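Lotura, le 16/07/2022

Elle nous reçoit dans sa cuisine, entre deux cagettes d'abricots qu'il faudra bien, soupire-t-elle, « finir par dénoyauter un jour ». Traductrice de notices depuis vingt ans, elle a signé 326 modes d'emploi sans que son nom figure sur un seul. Cela ne la vexe pas. « Mon public me lit à genoux, un tournevis entre les dents. Ce n'est pas le moment des présentations. »

Le premier, une yaourtière, lui a pris trois semaines. « L'original disait de "laisser reposer la personne huit heures". J'ai longtemps cherché ce qu'on avait voulu dire. J'ai mis "l'appareil", et j'attends toujours les réclamations. »

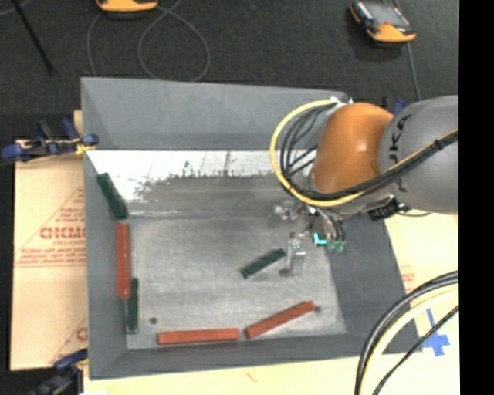 Le plus dur, selon elle, reste l'avertissement. Une cafetière de la maison Braluvar en comptait 216, dont un interdisait de s'en servir sous la douche. « Quelqu'un a dû essayer. Je pense souvent à lui. »

A-t-elle songé à la littérature ? Elle a traduit un roman, autrefois, pour un petit éditeur de Rusum. Tirage : 200 exemplaires. « J'en ai onze à la cave. Mes yaourtières, elles, se sont vendues. »

En août, elle part à Langat, sans ordinateur. Elle vient d'acheter une tente. La notice ? « Je ne les lis jamais. »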